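The Drakham Double

Ingrid Pennington had the corner table at Pruvmont by the time I got there, and her notebook was open at the page with the greyhounds on it.

"Trap four in the last," she said. "And I want it doubled with the three o'clock."

"You said you were done with doubles."

"I said I was done with trebles."

I bought two teas and sat down. The shop had changed hands in March and the new people had put in better chairs, but the screens were the same and so was Crisóforo Jaramillo behind the counter, who had worked there under three owners and never once given an opinion on a dog. He took Ingrid's slip, read it through, and asked whether she wanted the price.

"What is it?"

He told her. She took it.

Ingrid had kept a record of every bet since her husband died. The notebook said she had placed 532 and lost 499 pounds overall, and she was pleased with that. Less than a pound a bet, she said, and it got her out of the house. My own figures were worse and I didn't write them down.

The three o'clock was a handicap at Solumham over two miles, soft going, nine runners. Ingrid's was a grey mare called Cárdenas. I had backed the favourite, as I usually did, and as usual I was getting a poor price for it.

They went off slowly. The favourite led to the far turn with the mare somewhere in the middle, and the commentator didn't mention her at all until the second last fence. Then he mentioned her twice. She jumped the last level and won by a neck. Ingrid put a tick in the notebook and drank her tea.

"That's the easy one," she said.

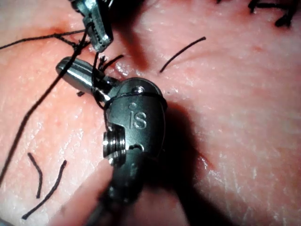 We had two hours until the last at Drakham. I lost a fiver on a football match in a league I'd never heard of. Nayeli Contreras came in from the bakery with flour on her sleeves, looked over Ingrid's shoulder and said trap four had run wide every time she'd seen it.

"How many times is that?"

"Twice."

"Well, then," said Ingrid.

At half past four Crisóforo came round the counter, which he seldom did, and bent down by our table. He said she could cash the bet now for 56 pounds if she liked. If the dog won it would pay 116. He only wanted her to know it was there.

She looked at the notebook for a long while. I thought of the boiler, which had been off for a week, and of the man who wanted paying before he'd come out and look at it. I kept quiet. It was her boiler.

"What would you do?" she asked him.

"I don't bet," said Crisóforo.

"No," she said. "I don't suppose you do."

She took the money. He counted it out on the counter and she folded it into the back of her purse, behind the bus pass, and wrote the sum down in pencil.

I thought she'd want to go then, but she stayed where she was and buttoned her coat. The dogs were being put in the traps. Nayeli should have been back at work and stood by the door with her hand on it.

"Are you watching?" I said.

"Of course I'm watching," said Ingrid, and the lids went up.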